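A morning at the Workside open day

I got to Workside a little before ten on 24th January, which turned out to be a good call, as the parking lot behind the Bredevine bakery holds next to nothing and I got the last decent spot (sorry to the green hatchback that was hovering). I'd signed up back in August and then forgotten all about it until the reminder landed, so I walked in with no idea what I was in for beyond "laundry and linen, come and look around."

Coffee was in the front hall. It was good coffee! There were almond cookies too, and I had two before anybody had even handed me a name sticker. Brynhildur Bach took our group round, and she talks fast and walks faster, so wear sensible shoes if you go next year.

We started upstairs with the sorting shelves. I could have stayed there all morning. Everything gets a tag with a shelf number, and mine was 129, which I still have in my coat pocket. She let us guess which pile was heaviest and I got it completely wrong (bath mats, in case you're wondering, I said curtains).

The bag tables

Next came the part I'd been looking forward to without knowing it, because I am a person who owns far too many wash bags and has never once folded one properly. At home they go in the drawer in a wad, and then the zipper of one catches in the mesh of another and I end up swearing at both.

The tables have pale wood frames and a light blue foam pad on top, and I want one for my sewing room. The bag goes flat in the middle of the pad with bare blue showing on either side, so you can see straight away if it's crooked. I loved the one with the little black drawing on it, a sort of cup or goblet with tiny feet, or maybe curls, at the bottom. Very sweet on plain white cloth, with a band of mesh underneath.
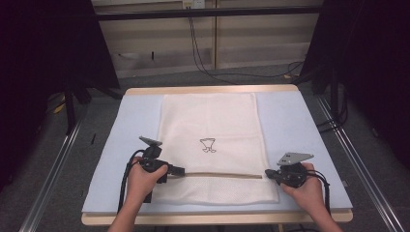
The drying room and the talk

Warm, noisy and smelling of clean towels, so naturally my glasses fogged up the second I stepped in. The racks are made by Tekleab and they slide on rails in the ceiling. A man next to me asked the price and then went very quiet. I'd have liked longer in there, but the group behind us was already bunching up at the door.

The talk ran to 32 minutes and was mostly about stains. I took notes on the back of my parking slip: cold water first, don't rub, and leave the wash bag a third empty so things can move around. I always stuff mine full, so that was me told. Someone asked about wool and we lost a good stretch of time to that.

Bits and pieces if you're going

Admission was 5 dollars, coffee included. Timer, the café across the street, does a very decent lentil soup and has a table by the window if you're quick. The stairs are steep and I didn't spot an elevator, so ask ahead if that matters to you. They close the doors at 6, but I was home well before that, emptying my drawer of wash bags onto the bed and flattening them out one by one.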